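Home robot cell at Havden gets its spring tune-up

By the Nekley Evening Post newsroom
Monday, 4:15 p.m.
Print | E-mail | 19 comments

NEKLEY - If you have ever wondered what it takes to keep a household robot in good trim, the answer at the Havden workshop is a comfortable living room and a good deal of patience. The room serves as the working cell for the Pladidora arm, and this week it has been getting its regular going-over.
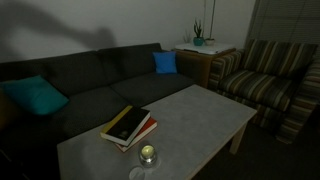
The living room cell at Havden, with a candle lit on the coffee table.

The job begins with the gripper, where the crew checks every bolt against a setup sheet from MacRitchie, the firm that looks after the arm, and then goes on to the small camera at the wrist.

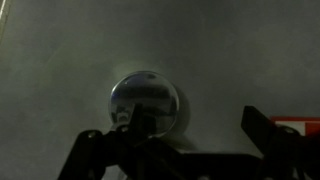
After that comes the slow part - roughly 90 minutes of nudging the fingers down toward the tabletop and resetting the height, over and over, until the readings agree. The arm has logged 700 hours since its last service.

Cables are next on the sheet, and they get more attention than you might expect. 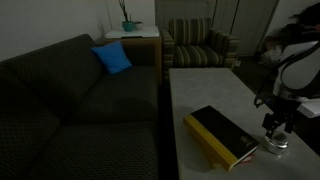

A cable that is too short will tug at the wrist, and one that is too long will snag on the furniture, so the crew likes a bit of slack. The thick black one curves down toward the gripper in an easy loop, even with the hand hovering low beside a book. Testing goes on through the week.

Share | 80 shares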